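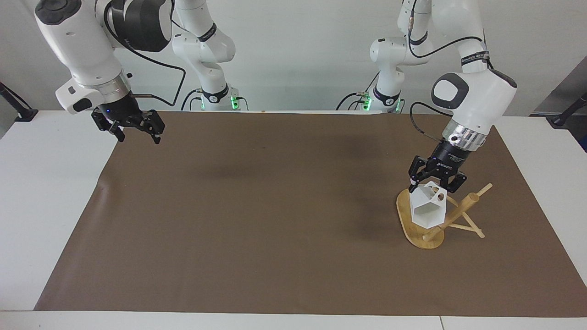 Mug trees – who else still uses one?

Forum: Kitchen & Home > Small Storage

bindon_baker
Posts: 800
I finally got a wooden mug tree and I love it way more than a person should love a stick with pegs! Pale wood, oval base, a round shallow dip in the wide end. I keep my sugar bowl on the dip. It freed up a whole cabinet shelf. Anyone else?

sturkix
Posts: 1,497
Yes!! Had mine for 7 years. Sugar bowl is a great idea, I use my dip for the teaspoon dish. Only tip is to load opposite pegs first or it gets wobbly.

PegLegPam
Sorry, I'm on the other side. Mugs on a tree get dusty and the handles bang together. Hooks under the shelf for me.

bindon_baker
Dusty? Mine get used every single day, they don't have time :) What do you hang on yours, sturkix?

sturkix
Three mugs and a tea strainer. I leave one peg free so I can get my fingers in. Fat handles go up top.

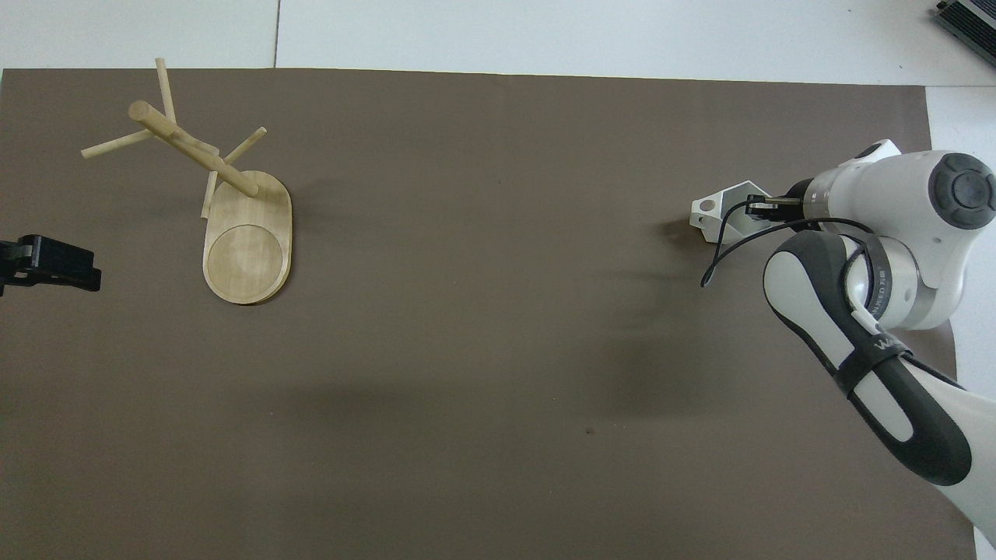 Re: Bare wood, oil it or leave it?

asante_k
Jumping in with a question. If the wood looks unfinished, would you put anything on it? My new one has thin pegs and I'm scared of coffee rings on the base.

sturkix
Food-safe mineral oil, thin coat, wipe it off, leave it overnight. It brings the grain up so nicely!

PegLegPam
I'd leave it bare. Oil gets sticky near a stove. A quick wipe and dry the mugs before you hang them.

bindon_baker
Mine is bare so far and I like the pale look, but now I want to try oil on the underside first – will post in August when I've made up my mind.

asante_k
Underside first, good plan. Doing mine tonight!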